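Hedero Home Internet: Frequently Asked Questions

Last updated May 2, 2024

Where is Hedero available?
All addresses in Clillby and most of Cluton. If your street isn't on the coverage list yet, fill in the interest form and we will email you when it opens.

What speeds can I get?
There are two plans, Hedero 300 and Hedero 600. The number is the download speed in megabits per second. Upload speed is the same as download on both.

How much does it cost?
Hedero 300 is $57 a month, taxes included. The price of Hedero 600 depends on your building and is shown at checkout once you enter your address.

Do I need to be home for the installation?
Yes. An adult has to be there for the whole visit. Please clear the wall where you want the box to go and keep pets in another room.

Can I plug my computer straight into the router?
Yes. Use any of the four ports on the back. A wired connection is usually steadier than Wi-Fi, especially for video calls. Push the plug in until it clicks. If it slides back out, the clip is probably broken and you need a new cable.

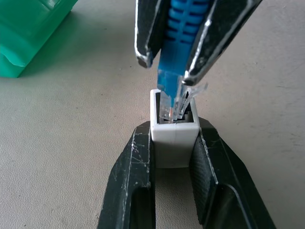 Can I use my own router?
Yes, as long as it has a gigabit WAN port. Call support with the model number before your visit. We can't help with settings on routers we didn't supply.

What is Shim?
Shim is our account app. Use it to pay bills, change your Wi-Fi password, or report an outage. You can do the same things on the website.

How do I cancel?
Give us 30 days' notice in Shim or by mail to Hedero, 361 Mill Road, Clillby. There is no cancellation fee. Return the router within two weeks of your last day of service or we will bill you for it.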